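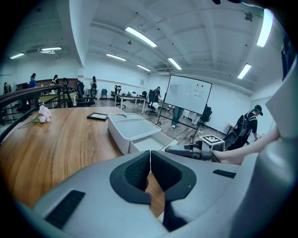 The drawer, from the gripper's side.

Filed under: Short Fiction / Work & Machines

The Drawer Test

Ten past four and Hidayah had not let go of the grippers since lunch.

"Again," said Hafiz, from behind a laptop.

Drawer shut. Drawer open. The little white drawer on the little white box, the one with the tray on top for rings or whatever people put in trays. She had opened it so many times she'd started to dream about it. Not good dreams. In one of them her mother was in there, very small, asking if she'd eaten.

"Pads feel mushy," she said.

"Mushy how."

"Mushy like mushy, Hafiz."

He typed it. She could hear him typing it. Somewhere in a spreadsheet it now said MUSHY in capitals, and Torunn would read it on the train and send one of her emails.

The thing was the report. Two sets of fingers, one winner, by six. Kaltinwood wanted the soft pads because the soft pads were theirs. Idamine wanted the long gray finger because it was cheaper, or because Arif Halim over at Idamine had drawn it himself on the back of a menu and nobody had the heart. Drelton just wanted a name to put on the order. 4,000 pairs. Hidayah had read that number off a page she was not suposed to be shown.

So she opened the drawer.

Left hand hold, right hand pull. The finger catches the lip or it doesn't. If it does, fine, next. If it doesn't, the whole box skates toward the picture frame and you start over, and Hafiz says "reset" in that voice.

"Does it matter that I like one more?" she asked.

"No."

"It should, though."

"Put it in comments."
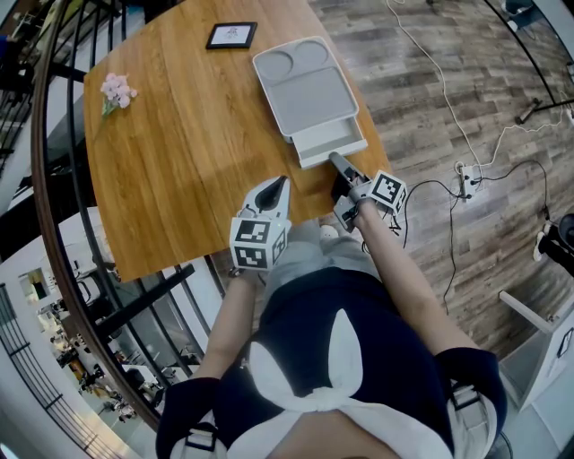
There was a comments field. She'd filled it in faithfully for the first hundred runs. Pull smooth. Pull ok. Slipped, corner too round. Wrist sore. Pull ok. After that just periods. By run 773 she'd typed "I think the box hates me" and it had gone straight through to the server and Veronica Ghiță, who had never once in two years replied to anything, replied. She wrote: same.

That was all. Same. Hidayah thought about it for two days.

She'd met Veronica maybe three times. Tall, tired, ate almonds out of her coat. Used to do this job, before she got moved to controllers. Which meant Veronica had stood at some table with her arms out in front of her like a sleepwalker, pulling at something. A drawer or a jar. Teaching it to a machine that would never know her name and would pull drawers exactly as she did, the small hitch at the start, the way she let up right before the stop.

Hidayah had a hitch too. She'd seen it in the playback. A half second where the right hand went out and waited. She had no idea what it was waiting for. She tried to lose it and it came back.

"Nineteen minutes," Hafiz said.

"I know."

"Torunn's asking pads or finger."

"I know what she's asking."

Long finger, go. Out and down and there, the edge of it. She could feel the edge through the handle, a tiny hard yes up the bones of her wrist. The pads never gave her that. The pads gave her a sort of maybe. But the pads didn't slip so much, that was the trouble, the pads slipped five times all week, and the finger slipped whenever it felt like it.
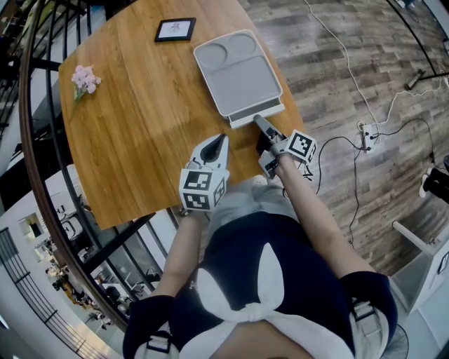 "Which one would you want," she said. "If it was your drawer. If it was your house and this thing was going through your stuff."

Hafiz stopped typing. First time today.

"What's in the drawer?"

"I don't know. Letters."

"Whose?"

"Does it matter? Your grandma's."

He thought about it. Really did, she could see him doing it, his mouth went sideways.

"Pads," he said.

"Even mushy."

"Even mushy. It's my grandma."

She looked down at the flowers. Pink, no smell. They'd been on the table from the first run so the cameras would have something to not pick up.

"What run is this?"

"1,276."

"Okay." She pushed the drawer shut. "Tell Torunn pads. Tell her it's in comments."

"There's nothing in comments. You put a period."

"Then gimme a second."

She set the grippers down, one and then the other, and her hands stayed curled. She had to type it with one knuckle. Letters in the drawer, she wrote. Be careful with them.

Send. Four fifty-two.

Then the laptop pinged, and it was Veronica.

We use cookies to remember your reading settings. Accept / Manage

Contact | Submissions | © Núñez Street Stories. All rights remain with the authors. | Back to top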